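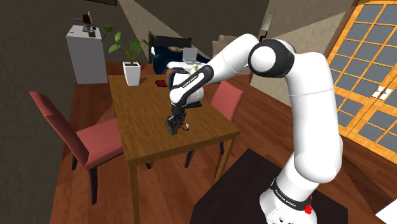
Urszula Urbańczyk has taught civics at the same high school for 13 years, and for most of that time she kept her politics off her walls, her desk and her car. In April she put a yard sign in front of her house for the first time. It opposed the plan to sell the Marciniak lot to a developer called Clirent.

"I live 142 steps from my classroom door," she said. "I walked it off once with the kids, for a lesson on precinct lines. So yes, they all saw the sign."

The complaints came within a week. One parent wrote to the principal, and another brought it up at a school board meeting. Urbańczyk was asked whether she would think about taking it down. She said she thought about it and left it up.

"There's a policy on what I can do in the building, and I follow it. I wrote part of it," she said. "My lawn isn't in the building."

The council had set the sale for a public vote after a petition drew 3619 signatures. She signed, but didn't collect any. When students asked how she was voting, she told them to read the sign – then handed them the mailer from the other side too.

Some colleagues thought she was asking for trouble. Eight of them signed a letter backing her anyway, including two who favored the sale.

"One of them had a Clirent sign on his own porch," she said. "We carpooled the whole time. He still thinks I'm wrong about the tax numbers, and he may be right about that part."

The sale failed. Her sign is in the garage now, behind the snow shovels. The parent who wrote to the principal has a younger son in her class this fall.

"He argues with me about everything," Urbańczyk said. "He did his first paper on zoning. I gave it an A minus, and he wants to appeal."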